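April 16, 2023

Fendik ledgers, boards and paste

Carrying on from the last entry. The boards I covered with the Hurnby gray have all warped outward, and the ones covered with the leftover tan cloth have not. Same board, same paste, same press. So it comes down to the paper or the direction it was cut.

Checked grain on the Hurnby sheets again. Tore a strip each way and wet a corner. It curls along the short side, so the sheets are grain short, and I had cut them as if they were grain long because the old batch was. My mistake. The wrapper does say it, in small type on the flap. I have written SHORT on the drawer in marker. Anyone cutting from that drawer, please turn the sheet before you lay the template down. You lose a wide strip of waste on each one and there is no way around that. Keep the strips, they do for spine liners.

Paste. Made two pots. Pot A is the Banent wheat starch at our usual strength. Pot B is the same starch with 20 percent less water, cooked longer on the low ring. Both strained twice. A brushed out well but soaked the gray paper fast and the sheet stretched before I could get it down. B stayed on the surface longer and gave me time to square up the edges. B also left brush marks that show through at the joint if the light comes from the side. I think they will go when pressed but have not opened those yet.

Mixed a little PVA into what was left of A to see if it would behave. It grabbed too soon. I could not lift the corner once it had touched and tore it trying. Not using that on the ledgers. Fine for boxes maybe.

Covers done today, in order:

Test cover 1. Gray, grain right, pot A. Small bubble near the head. Smoothed out from the middle with the bone folder and it went down.
Test cover 2. Gray, grain right, pot B. Good. Corners a bit bulky, should have trimmed closer.
Test cover 3. Gray, grain wrong, pot B, on purpose. Want to see if the thicker paste alone cures the warp. I doubt it.

All of them lined on the inside with plain bond before pressing, waxed paper both sides, felts, then into the big press. Tightened by hand, then another quarter turn. They stay in until the felts feel dry. I will change the felts before I go and again first thing.

Sewing. The text blocks for the first ledgers are sewn through to the last section but I don't like the tension on one of them. The kettle stitches on the tail side are loose and the block leans when stood up. I have put a slip of paper in it. It may come good when the spine is glued, and if not I will cut it and start over. The thread is the thinner one and I had waxed it too lightly, it kept fuzzing by the end of each length.

Swell at the spine is more than I planned for. I had allowed 3 mm over the thickness of the block and it is clearly over that. Options are a thinner thread, fewer sections with more leaves in each, or knock it down harder before gluing. Trying the knocking down first because it costs nothing.

Page count for the whole Fendik set comes to 1,528 pages once the blank ones at the back are in. The paper order from Pascu covers it with not much to spare, so no practice folding on the good stock. Use the cream offcuts in the bottom bin.

Layout. I want the cover cutting kept apart from the pasting from now on. There was paste on the steel rule this morning and it marked a clean sheet. Pasting stays on the bench by the sink, with newsprint under everything. Cutting goes to the mat. Sorting and checking of folded sections would suit a pale top, where a dirty thumbprint or a stray bit of thread shows up against it.
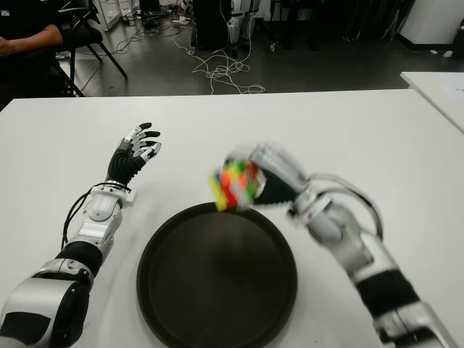 White table, main room.

Still open:

Whether the brush marks from pot B press out.
Second grain test on the tan cloth. It behaved, but I never checked which way it runs, so I can't say why it behaved.
New blade for the board shear. The current one leaves a burr on the underside and I am sanding every edge.
Headbands. The striped ones are too tall for these blocks. Plain would look better with the gray anyway.
Order more starch from Banent before the tub runs down. It takes them 9 days to ship.

The July ledgers were done with the old Hurnby batch and I pulled one off the shelf to compare. Boards still flat, joint opens well, a little rubbing at the foot. The turn-ins on that one are wider than what I am doing now. Might go back to that width. It gives the lining more to pull against.

Pot B is in the fridge with a circle of waxed paper pressed onto the surface. Sieve it again before use, it will have set. Throw out the rest of pot A, it already smells off. Brushes are washed and hanging, except the wide flat one, which is soaking in the sink.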